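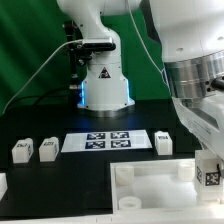
2 min read

Letville paper mill, open day. Got there late, parking was a mess - ended up in a field. Pantelis Christodoulou took our group round the pulp hall. Loud. Smells like wet cardboard and cabbage. They ship 835 rolls a week, he said, most of it for egg cartons. Didnt get to see the old drying loft, stairs closed. Coffee was free, buns $2. Next one's in June, go early and bring earplugs.

We use cookies to improve your visit. Accept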